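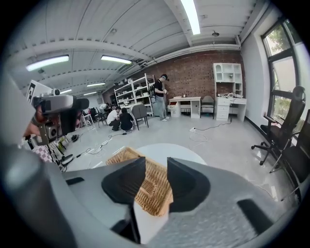
Surklow Handheld Demonstrations, basket subset

Summary

This subset holds 691 demonstrations of tabletop handling recorded with hand-held grippers. No robot was present during recording. The operator carries the gripper, does the task, and the wrist camera plus finger width are logged. Policies trained on the data are meant to run on an arm fitted with the same fingertips.

Tasks

pick_basket: grasp a woven basket by its rim or side and lift it clear of the table
place_basket: set the basket down inside a marked zone
insert_item: put a small object into the basket

Each episode contains one task. Episodes begin with the fingers open and end when the operator presses the stop button.

Contents of an episode

video.mp4: wrist view, wide lens
pose.csv: gripper pose in the table coordinate system
width.csv: finger opening in millimeters
meta.json: task name, site, operator number, success flag

Pose and width are resampled to the video timestamps. Raw logs are kept in the archive named Skadico and are available on request.

Collection

Recording was done at 3 sites: Surklow, Quintero and Stunow. Rooms were left as they were, with other people working in them. Lighting was not controlled. Operators practiced 12 episodes before any of theirs were kept.

Known issues

Wicker gives way under the fingers, so width at contact varies between grasps of the same basket. Do not use a fixed width threshold to detect a grasp.

Pose tracking drifts when the camera faces a plain wall. Affected episodes have pose_ok set to false and should be left out of training.

Quintero episodes recorded in December use an older width calibration. Apply the offset in calib/quintero.json before mixing them with the rest.

People appear in the background of many episodes. Do not attempt to identify them.

Splits

Test has 100 episodes, taken from all sites. The remainder is for training. Operators in test do not appear in train.

Loading

python load.py --subset basket --split train

The loader skips failed episodes by default. Pass --keep-failed to include them.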